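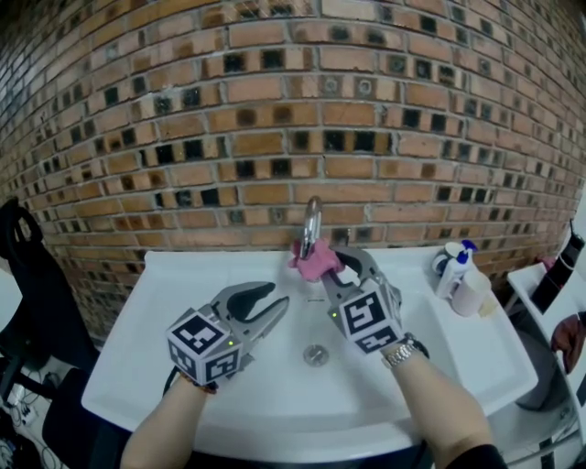

White sink against the curved brick wall.

Anwara Munshi keeps the tapes in a biscuit tin. Sixteen hours of them, nearly all women, nearly all recorded at kitchen tables between shifts, and for years no one much wanted to hear them. Then the census figures came round again and people started arguing about boxes.

Which box do you tick. Her question, always, first thing on every tape. You can hear the pause after it. One woman laughs for quite a long time. Another says "whichever one gets the form finished" and goes back to telling off a grandson.

Munshi came to the subject sideways. Trained as a health visitor, did a part-time masters, got annoyed. The reading list was full of people explaining what an ethnic group was, and she'd spent the week in houses where three generations gave three diffrent answers over the same pot of tea. Grandmother gives a district. Mother gives a country. Daughter gives the name of the estate.

She wrote that up, 90 pages, and it became the Stellico Road study, after the street where most of the interviews were done. It never had a proper publisher. Photocopies went round. I got mine with someone else's notes in the margin, some of them rude.

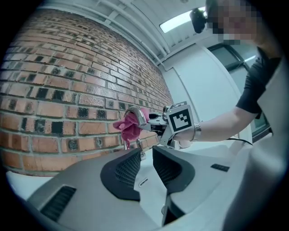

What the study argues, more or less, is that people sort themselves by who they can ask for things. A lift, a reference, a loan till Friday. The categories on the form come afterwards, when an official is in the room. So the same woman is one thing at the surgery, another at the school gate and a third at a wedding, and doesn't feel she has told a lie to anybody.

Nimal Chowdhury thinks this is half right. He has been saying so in print since February, and at some length. His complaint is that it lets the officials off. "If the landlord has a box in his head, it doesn't matter a bit what you call yourself at a wedding," he told me on the phone, train noise behind him. His own work, for the Samarakoon Trust, went through 190 letters from tenants turned away from flats in the same few postcodes. Hardly any used a word for race at all. They said area. They said type of family. They said noise, cooking, visitors.

Munshi has read it. Likes it, mostly. Her reply is that the letters were written to an official, so of course they talk like that — get the same tenants at home and you'd hear somthing else.

The two of them have shared a platform twice. I went to the second, upstairs at the Kallis library, bad microphone, good turnout.
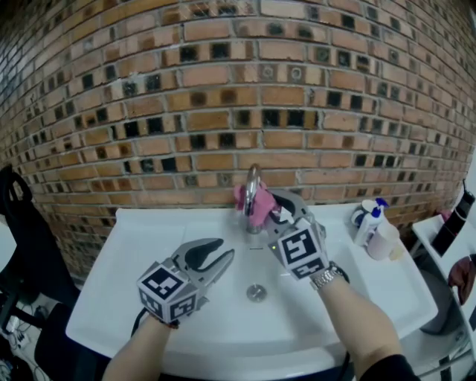

Issue 16

Chowdhury spoke first and went over time. Munshi played a tape. It was the laughing woman, and the room laughed with her, and then on the tape she stops and says her son changed his surname for a job application and got the interview. Long quiet. Chowdhury wrote something down.

Afterwards, questions. A teacher wanted to know what to do about the forms her school sends home. Leave a blank line, said Munshi. Keep the boxes, said Chowdhury, or you can't prove a thing when you need to. They went on about it down the stairs.

There's talk of a book with both halves in, her interviews and his letters on facing pages. The title isn't settled. Nor is the order of the names. Munshi would rather digitise the tapes first, and has asked for money twice.

She played me one more before I left. A man this time, retired, off the buses. Which box do you tick? He asks her what she ticks. She tells him, and he says well, put me down for that then, love, and is there any more of that cake.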